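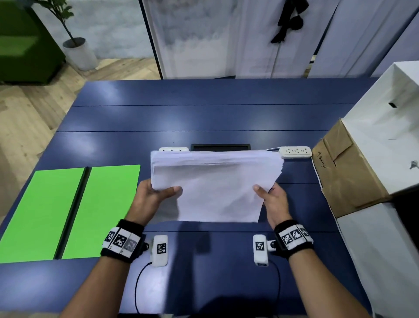 Wanda Obi
Ingénieure de recherche, projet Fumov

3.2 Collecte des démonstrations : la tâche « ramette »

Figure 4. Tâche « ramette » : saisie bimanuelle d'une pile de feuilles, pouces sur le dessus. Chaque poignet porte un bracelet muni de marqueurs noir et blanc.

Le papier a longtemps été tenu, dans notre groupe, pour un objet facile. Cette opinion n'a pas survécu à la première semaine de collecte. Une pile épaisse ne se comporte ni comme un bloc ni comme un tissu : elle glisse par paquets, s'ouvre en éventail du côté où l'on ne regarde pas et change de forme à chaque prise. Le corpus Darkummont, sur lequel nous avions préentraîné la politique, ne contient que des objets rigides, ce qui explique sans doute sa belle assurance devant les feuilles.

Nous avons enregistré 27 démonstrations par opérateur, toutes en vue subjective. La pose des poignets est estimée à partir des marqueurs des bracelets (figure 4) ; celle des doigts est laissée au modèle Bistel, qui s'en acquitte avec un optimisme variable dès que les phalanges passent sous la pile. Les séquences où un poignet reste sans marqueur lisible pendant plus de 2 secondes sont écartées.

La consigne tenait en une phrase : soulever la pile, l'égaliser, la reposer. Les opérateurs ont donné du verbe « égaliser » trois interprétations, dont une purement décorative. Nous les avons toutes conservées, avec une étiquette distincte. Le protocole Fitzsimmons recommande de reprendre la consigne jusqu'à obtenir un geste uniforme ; nous avons essayé, et les gestes sont devenus uniformes et lents, comme ceux de personnes que l'on observe.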